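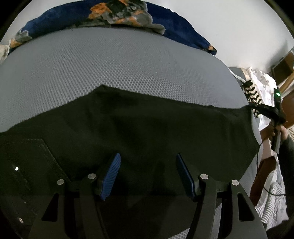

Grornuven three-masted bark, plank-on-bulkhead wooden ship model kit, 1:80 scale

I've wanted to sell a kit of the Grornuven ever since I started this shop, and now I finally can! She's made by Najafi, the same small outfit that does the Calevov brig, and if you've built that one you already know how their boxes are put together (tight, well labeled, and with a smell of cut wood when you lift the lid that I could happily bottle).

The ship herself was a working bark out of Molport. She carried lumber one way and whatever would pay the other way, mostly coal and salt, and once a load of church pews that arrived with the varnish stuck to the packing. She had a long, dull, useful life and was finally cut down to a barge, and a barge is how she ended. There's no ghost story attached to her. I like that about her. She has a lovely sheer, a plain billet head where a fancier ship would have a figurehead, and a deckhouse that sits a little too far aft because an owner moved it and never moved it back. Najafi kept the deckhouse where the owner put it, and I'm so glad they did.

Finished, she's 35 inches long from the tip of the jib boom to the end of the spanker boom. Please measure your shelf before you order. I know everybody says this, but I have taken back more than one kit from a person who measured the hull and forgot all about the bowsprit. The yards stick out wider than you'd think, too, so leave some depth if you're planning on a case.

What comes in the box

The keel and bulkheads are laser-cut birch plywood. Planking is in two layers, basswood underneath and walnut on top, and the walnut in the kits I've opened has been nice and even in color. Masts and yards are birch dowel that you taper yourself. Deck planking is maple strip. Then there's a divided tray with the blocks, deadeyes, belaying pins, anchors, chain and the rest of the fittings, plus rigging line in black and tan in several thicknesses.

Plans are on 7 large sheets, all printed at full size for the model, so you can lay a part right on the drawing and check it. The instruction book is in English and reads like it was written by somebody who has built the thing. It's light on photos in the rigging chapters, and you'll be leaning on the plans by then.

You don't get paint, glue, sails or tools. The sails are drawn on the plans if you want to sew your own. I left mine off and built her with bare yards, which suits a ship that spent so much time tied up waiting for cargo.

How hard is it?

Harder than the Calevov and a good bit longer. I wouldn't make this your first ship. If you've planked one hull before and it came out looking like a hull, you'll be fine. The bow is fairly bluff and the planks need a real soak and a patient bend there, and the stern has a tuck under the counter that made me say some things my neighbors probably heard. I ended up pulling off two strakes on the port side and doing them over. Take your time with the bevels on the first few bulkheads and you may avoid my trouble.

The rigging is where the hours go. A bark is kinder than a full-rigged ship since the mizzen has no yards at all, just the spanker and a gaff topsail, and by the time I'd done the fore and main I was very thankful for that mizzen. I worked on mine most evenings, from supper until I couldn't see the thread, and she took me right through one winter and out the other side into June.

A few things I learned on mine

Taper the masts before you glue anything to them. I know. I still did it the other way around on the foremast.

The belaying pins are brass and come very shiny. A dip in blackening solution does wonders, but test a couple first, because mine went blotchy until I cleaned them in a little vinegar.

Go over the tan line with beeswax. It gets rid of the fuzz and the knots hold better.

The plans show the boats upside down on skids on top of the deckhouse. There's a note in the book saying you can hang one from davits at the stern instead, and the davits are in the tray either way. I tried both with a dab of putty and went with the stern. It fills out that end of the ship nicely!

Paint colors are left up to you. The book suggests a black hull with white deckhouse and buff masts. I did mine in a dark green that I mixed myself and couldn't tell you how to match, sorry to everyone who has written to ask.

One little problem with the early kits

The first batch went out with the fore channel cut slightly short, so the last deadeye hung off the end. Najafi has fixed the drawing and every box I have now is from the new run. If you bought an early one (from me or from anybody) write to me and I'll mail you the corrected part, no charge. It's a tiny piece of walnut and costs me a stamp.

Ordering and shipping

The box is long and heavier than it looks. I double-box all the big kits, with cardboard at both ends so the strip wood doesn't arrive as short strip wood. I pack in the mornings, and orders that come in before noon usually go out the same day. If a part is missing or broken, tell me the number printed on the plan sheet and I'll pull it from my open kit on the bench. You don't have to send anything back for that.

Unopened kits can come back within 3 weeks for a full refund, and you pay the return postage. Once the inner bags are open I can't take it back as new, but get in touch anyway, since there's often somebody on my waiting list who'd be glad of a started one.

I can sell the plans on their own too, rolled in a tube, if you like to cut your own wood. They're very good plans, and I've had a set pinned over my workbench for so long that the corners have gone brown.

Related items

Calevov two-masted brig kit
Grornuven plan set, rolled
Najafi extra deadeyes and blocks, assorted
Molport harbor tug kit, solid hull
Rigging line, tan, small spool
Brass blackening solution
Walnut planking strip, bundle
Display cradle, unfinished maple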